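July, late, and the kettle's just gone on again

I meant to write this up yesterday and fell asleep over a bowl of soup instead, so forgive me, diary, if some of it has gone soft at the edges. It has been a long run at the Rasau code and I'm rather fond of it again, after a good fortnight of wishing it at the bottom of a canal.

The trouble all along has been width. The tracker takes the view from the wrist camera and is meant to tell the rest of the program how far apart the two fingers are, and for most things it does that very sweetly. Give it something thin, though, and it goes to pieces. Wide open, lovely. Nearly shut on an edge, and the number starts to wander like an old dog in a garden. I blamed the lens model first (I always blame the lens model), then the timestamps, and I lost a whole evening to the timestamps, which were perfectly all right and had been since Verbruggen was set up.

So this morning I went back to the recordings with a pot of tea and started going through them properly, with the new overlay from Huvlow switched off so that I'd have to use my own eyes. 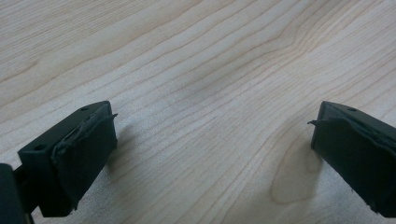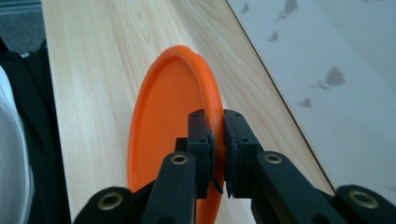 *Fingers apart over bare wood first, then closed on the rim of the orange disc.*

I must have flicked between those two for half an hour. The first is the sort my tracker adores – pads well apart, plain tabletop between them – and I had always taken it for the easy case. But look at that grain! There's an oval swirl in the wood right by the tip of the right-hand pad, and little bits of pad sticking out towards the middle from both sides. My edge finder had been snapping to all of it quite happily and getting away with it, as a few pixels of error hardly matter over a gap that size. With the disc it matters a great deal. There's only a sliver of orange between the pads, and the ragged rubber edges were pulling the answer this way and that.

The cure was almost embarrassingly small. I stopped asking it to look for the pads at all and had it find the little screw holes on the finger faces, then work inwards from those. They're round, they're dark and they stay where they were put. When it can see only one on a side, it now holds on to the last good answer for 4 frames and then owns up that it's lost, which I think is the polite thing for a program to do.

I ran it over 2,000 frames after lunch. Before the change, 17 of the short clips had the wandering number badly enough to see on the graph. Afterwards I could find it in one, and I suspect that one of being my own fault, as I'd typed the crop in backwards. There is still a slight lag when the fingers open quickly. I've tried a smaller smoothing window and made it jumpy, and put it back to 16, and I'll leave it alone until I've slept.

I still haven't moved the settings out of the main file, which I promised myself in spring. The Hutport branch wants merging too, and it'll be a nuisance, what with all those renamed folders. Tomorrow, after the bread order and before it gets too warm upstairs. I've left the long job running overnight with the fan on and the window open a crack.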